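Wrist camera only vs. wrist + overhead: does the second view earn its keep?

Started by kaltbridge_mafalda, September 30, 2024

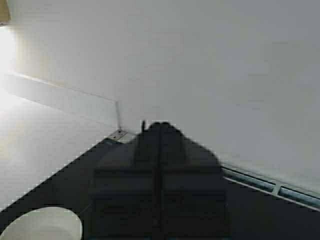

Post 1: the setup and the numbers

kaltbridge_mafalda wrote:
We trained two policies on the same 2,091 demos. Same network, same number of steps, same seed. Policy A gets the wrist view only. Policy B gets wrist plus a fixed overhead view. The image is a wrist view from the Kaltbridge set, fingers over the black surface with the white wall behind.

We ran 1,000 trials each. When the target started inside the wrist view, A and B were too close to call. When it started outside, B was clearly better. A tended to stop and hover. My reading is that the overhead view helps with finding the object and does very little for the grasp itself. Write-up is with Duarte Baptista for comments, so I can still change things.

Post 2

podow_arm wrote:
Is that frame the resolution the policy sees? The edge between the black and the white is all stair steps.

Post 3

kaltbridge_mafalda wrote:
Same compression, yes. We store it that way and train on it that way. Cropping happens after.

Post 4

hcaldeira wrote:
I don't buy "does very little for the grasp." Look at how much of the view the fingers take up. They come up from the bottom past the middle. The only round thing I can make out is the white rim in the lower left corner, and part of it is outside the picture. If that's a normal view during approach, policy A is guessing, and your trial split hides it. "Inside the wrist view" at the start says nothing about inside the view at closing time.

Hélder

Post 5

kaltbridge_mafalda wrote:
Fair point on the split. We label by the first frame only. I can relabel by the last frame before the fingers close, we log that signal.

Post 6

lingyun_lu wrote:
We did a smaller version of this on the Guillot arm and got the opposite of Hélder's guess. Adding overhead made closing slightly worse. The policy leaned on the overhead view late in the approach, when the arm was blocking it. Dropping the overhead input at random during training fixed most of that. Did you use any dropout on the views?

Post 7

kaltbridge_mafalda wrote:
No view dropout. It's on the list now.

Post 8

hcaldeira wrote:
Lingyun, different arm, different mount. Ours at Gorncombe sits farther back and the fingers cover less. I wouldn't carry that result over.

Post 9

lingyun_lu wrote:
I wouldn't either without running it. But one seed per policy isn't enough to settle it the other way. I'd want 3 at least.

Post 10

podow_arm wrote:
+1 on seeds. Also that bright patch on the left of the wall is blown out. Did you fix exposure or leave it on auto? We lost a week to auto exposure.

Post 11

kaltbridge_mafalda wrote:
Auto. Changing it now would mean new demos, so it stays for this paper and goes under limits. Plan is to relabel by closing frame, then rerun both policies with 2 more seeds, then B with view dropout. I'll post the table in this thread.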